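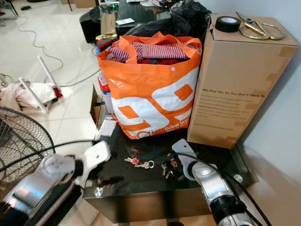 Orange "99" bag and box, black table

Ticket 1051 – Tramo 
Subject: Autocoder merges two codes on import, then denies it
Opened by: Renji Hirose
Assigned to: Wael Ouali
Priority: High (was Low, then Medium, see below)
Status: Resolved, with a grumble

Renji Hirose
I have 262 interview transcripts from the Lellulau study on shift work. They were coded by hand in Zaki and exported as a project file. When I import that file into Tramo, the codes "Sleep" and "Sleep (partner)" arrive as one code called "Sleep". The import report says 0 conflicts, 0 warnings, and gives me a green tick. I have come to dislike the tick.

The study is largely about the difference between those two codes.

Wael Ouali
Thanks, Renji. Which version, and is "Match similar code names" ticked in the import window?

Renji Hirose
Version 20. It is not ticked. I unticked it, imported, opened the window again and found it ticked. I unticked it again. We could go on like this.

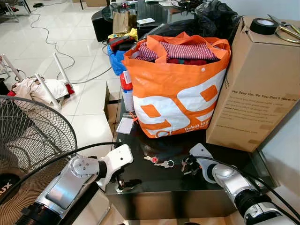 Striped garment on top, box to the right

Wael Ouali
Reproduced. The box remembers what you chose until you pick a file, then goes back to the default. Try picking the file first and unticking second. Also, please don't save over the original project.

Renji Hirose
Picked first, unticked second. Both codes now come through. However, 304 text segments have lost their coder initials and are credited to "User". User has been very busy.

Raising this to High, as the agreement scores now show User agreeing with himself perfectly.

Thibault Vasseur
Joining from the import team. Zaki writes initials in one of two places depending on whether the segment was edited after coding. We read only the first. Steps for now:

1. In Zaki, open Project, then Coders, and choose "Rewrite all".
2. Export again under a new name.
3. Import into an empty Tramo project, file first, tick box second.
4. Run Tools, Check Coders before doing anything else.

Step 1 takes a while and shows no progress bar. Leave it alone.

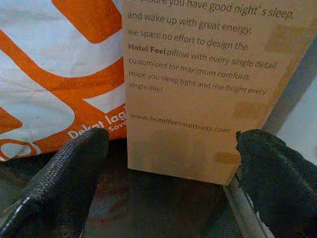 Renji Hirose
Left it alone. It finished during lunch – or at any rate it had finished when I came back. Check Coders lists Younes Mansour and me, and no User. The two sleep codes are still separate. Agreement is worse than I hoped, but that is between Younes and me.

Wael Ouali
Good. I've logged the tick box as its own fault. Thibault's fix for the initials is planned for the January release. Happy to close?

Renji Hirose
Close it. Could the report say something other than 0 warnings when it has merged two codes? I'd settle for one warning.

Thibault Vasseur
Added to the same fix. It will say "Codes merged" and list them by name. The tick stays, I'm afraid, but it will be amber.

Ticket closed by Wael Ouali, October 6, 2025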